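Library > Working Papers > Everyday Surfaces

Search papers Go Advanced search

19 November 2021
Fouad Harb

4. Why people wipe down shared desks, and when they don't

I came to this part of the project with a theory, and I'm going to tell you the theory first so you can watch it fall apart. I thought people cleaned a shared desk when it looked dirty. That was it! I'd worked at enough hot desks in my life to feel sure of it, and I wrote as much in the grant application (which I now reread with my hand over my eyes).

The survey went out in May to everyone who books a desk through Storier, the system used at both of our sites, Gresbridge and Quintela. We got 200 usable replies. I also kept a diary of my own desk habits for the whole month, partly to keep myself honest and partly because my coauthors at Kinance dared me to.

The first surprise was how little the word "dirty" came up in the open comments. People wrote about crumbs now and then, and one person wrote a full page about a ring left by a mug of soup, but mostly they wrote about whether the desk felt like it belonged to somebody. A warm chair, a sticky note, a screen tilted for a taller person: those were the things that sent them off to find the wipes. One reply put it this way: "I'm not cleaning up dirt, I'm cleaning up Greg." I've quoted that line at every talk I've given since.

So color matters, but in a roundabout way. Gresbridge has dark desks and Quintela has white ones, and I'd expected the Quintela crowd to wipe more because a pale top shows every smudge. They did say they noticed marks more often. They also said they trusted the desk more when they didn't see any, and a good number of them skipped the wipe completely on those days (see Figure 2 for a white tabletop of the general kind I mean).

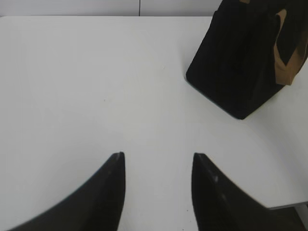

Figure 2. White tabletop with a dark bag at one side.

At Gresbridge it went the other way. Folks there told us they couldn't tell what was on the desk, so they cleaned it every time, the way you'd rinse an apple without looking at it first. I love this finding and I want to be careful with it, as the two sites differ in plenty of other ways. Gresbridge keeps its wipes by the door, where you trip over them, and Quintela keeps them in a cupboard next to the printer. I moved the Quintela wipes to the door for the last 2 weeks of the month, and my own diary says I used them a lot more, though my diary is hardly a neutral witness.

Then there's the question of what people do at the end of the day. Almost everyone said they clean up for the next person, and almost everyone said the person before them hadn't. I don't think anyone is lying! I think we remember our own good mornings and other people's bad afternoons. The earlier diary work in Section 2 found the same lopsided pattern with shared kitchens, right down to the grumbling about spoons.

We're planning a bigger round with 2,000 bookings, and this time we'll ask people about their last desk only, so they can't average over a whole career of mild annoyance. The wording of that question is in the appendix, along with the soup comment in full.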